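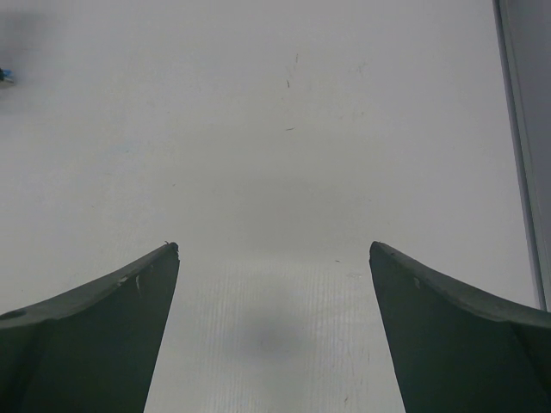 Photos: Ebere Etim

Who has your spare?

Words by Maite Casado

Ask people on any street in Griltham who has their spare key and you get a pause. Then a name. Then, pretty often, a second pause and "or did I get that back?"

I asked for most of July and on and off since. Doorsteps, the bus, the line at the pharmacy. I wanted to write something about locks. Ended up with something about neighbors, mostly, and one long chapter of somebody's divorce that I promised to leave out.

Start with the shop. Cifuentes Keys & Heels, corner unit, shoe repair on the left, key cutting on the right, a radio between them. Bonifacio Quintana bought it with the name already on the sign and never changed it. He figures he cuts over 2,000 keys a year. House keys mostly, then padlocks, then mailboxes. Car keys he sends elsewhere. "The machine for that costs more than my car," he told me.

He can tell what's going on with people by how many they order. One copy, somebody moved in. Two copies, new baby, the grandparents are getting one each. Whole set plus a new cylinder - he doesn't ask. Monday mornings are for people who got locked out over the weekend and swore never again. They buy a spare, they put it in the kitchen drawer. Inside the house. He has given up mentioning it.

A copy of a copy is the other thing. Every generation drifts a little. By the third or fourth you're jiggling it, lifting the door with your hip, telling guests there's a trick to it. Bring the orignal, he says, the one that came with the lock. Hardly anyone still has it.

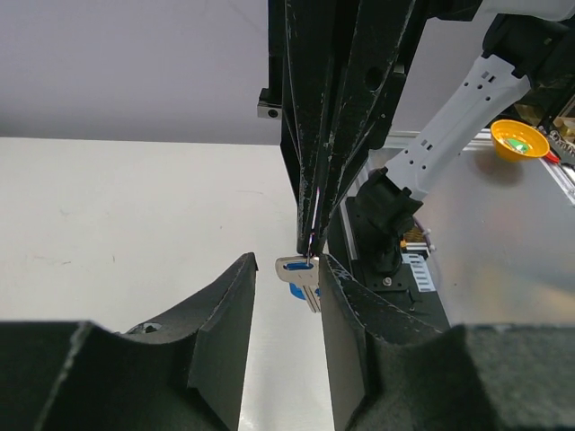 A silver key with blue plastic at the bow.

Color helps, by the way. Plastic covers, tags, nail polish, a twist of yarn. Everyone I talked to over 60 had a system and everyone under 30 had one key and an app. Liya Gebretsadik, who is neither, keeps 6 keys that aren't hers on a row of cup hooks in her hall closet. Three are from her own building. One is for a woman who moved to the coast and sold the place. Liya still has the key. "What would I do, mail it to the new people? They changed the lock. I hope they changed the lock."

She got the job, she says, by being home. She did alterations from her front room and her light was always on. So people asked. Water the plants, let the plumber in, feed a cat called Admiral who bit. Once she went in to check on a man on the second floor who hadn't picked up his newspaper. He was fine. He'd cancelled the subscription and they kept bringing it anyway. They have had coffee on Thursdays ever since, and he now has her key too.

No money in any of this. Tomatoes, though. A lot of tomatoes.

It used to be simpler, or people say so. Cayetano Manzano grew up on Drulten Street when the whole block left a key on a string behind the mail slot. You reached in and pulled. He is 95 and shows you the motion with two fingers, quick, like he could still do it in the dark. Did anyone get robbed? Sure, he says. The Flirusska bakery got robbed, but that was through the roof.

The string went when the doors got replaced. New doors, new slots with brushes and a spring flap that bites your hand. After that it was flowerpots. After flowerpots, those little lockboxes with a code, which came in with the short-term rentals and now hang off half the railings downtown. Cayetano doesn't trust them. His own spare is with his niece, across the river, a 20 minute drive if the bridge is clear. He's been locked out twice this year. Both times he sat on the step and people brought him things. A chair, a sandwich, somebodys phone. The second time, he admits, he wasn't in much of a rush to get in.

So what do you do if you don't have a Liya? Bonifacio's advice, given while resoling a boot and not looking up: two copies, two different people, at least one of them close enough to walk. Don't put your address on the tag. Try the copy before you hand it over, in the actual door, twice. And if you fall out with someone, ask for it back soon, it only gets more awkward.

I went home and tried mine. Sticks. Copy of a copy. The other one is with a roommate from three apartments ago, and I've sent her a message.

Cifuentes Keys & Heels is open Tuesday to Saturday, closed for lunch. Cash under $10.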